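Merkodard arm, kitchen bench check, June 19, 2019. Checked by Sandrine Bodin.

- [x] Emergency stop cuts the drive. Tested 3 times.
- [x] Wrist bolts tight
- [ ] Cable clamp: worn, replace before next run
- [x] Fingers open fully at 578 cycles

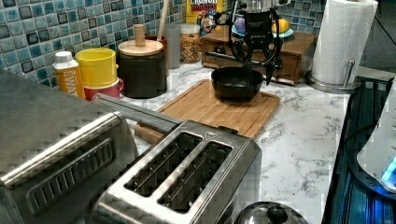 *Gripper open over the bowl, toaster in front.*

Toaster clearance is my main concern. Lower the speed limit to 97 and recheck the approach path.

- [ ] Toaster unplugged at the wall: not recorded
- [x] Log saved under Sovdale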